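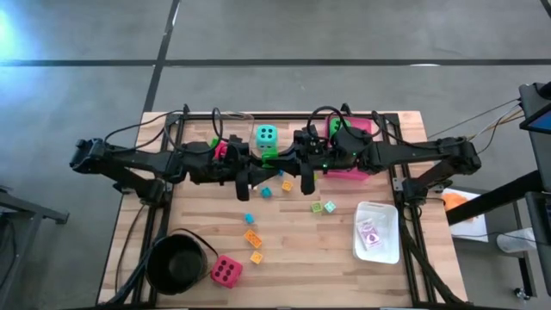

*Two black robot arms nearly meet over a butcher-block table.*

**ARNERO SOFTBALL LEAGUE ADDS A SECOND UMPIRE, ENDING A PROUD TRADITION OF GUESSING**

ARNERO: The Arnero Softball League will put two umpires on every game when fall play opens in October at Bandara Field. The league has 12 teams and, until now, had one umpire per game, who was asked to watch home plate and second base at the same time.

Players filed 74 formal complaints last season. Only 6 were about the snack bar. 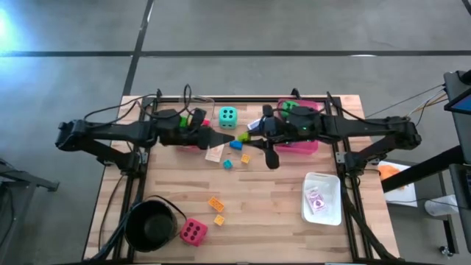 The Jestotell Cup returns as the end-of-season prize, after two years in which the winners got a handshake. It has been remade by local woodshop Stastar as a plaque, in pale wood with darker streaks like those in the tabletop shown here, and it will be too heavy to throw. The old cup was thrown.

Team registration is $100 and closes when the bracket is full. First pitch is at 6 p.m. Arguments with either umpire are limited to the team captain, who must put down the bat first.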